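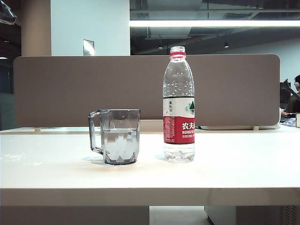 I'd been in the Dretley office for all of ten minutes when Celina Nowicki told me I was asking the wrong question. I'd asked when I could buy a robot to do my dishes. "Ask me when it can pour you a drink," she said. "Dishes are way after that."

Celina runs testing there, in an open office with dark ducts overhead and people in headphones getting on with their day. She used to work in restaurants (nine years, mostly closing shifts) and she still talks like someone with four tables waiting. Her whole job right now is water. Getting it out of a bottle, into a mug, and nowhere else.

I said that sounded easy. She laughed at me, pretty loudly!

"Clear plastic, clear water, see-through mug," she said. "You look at that and you know where everything is. A depth camera looks at it and sees the table behind. And then a mug with all those flat sides throws light everywhere, so now there are bright triangles that aren't anything."

Then there's the squeezing. A full bottle with no cap on is about the meanest thing you can hand a machine, according to Celina, and I believe her, having done it to my own shirt in the car that morning. Grip too softly and it slides. Grip too hard and you've got a fountain.

Her team has logged 1798 pours since January. I asked how many she'd have been happy with as a customer, and she had the number ready: 1456. "Which sounds great until you think about the rest of them landing on your kitchen floor," she said. "I'd have been fired from any diner in town."

So what about the big stuff, the laundry and the store shelves? She's more cheerful there than I expected. Boxes are good. Cans are good. Her colleague Sorcha Lindsay spent the spring on shelf stocking and Celina thinks that one is close, at least at night with no shoppers wandering through. Towels, maybe. Fitted sheets, she just shook her head.

I tried one last time on the dishes. Would she have one of these in her own home?

"To carry groceries in from the car? Tomorrow," she said. "Near my grandmother's glasses? Give me a few more years." Then she went off to find some paper towels.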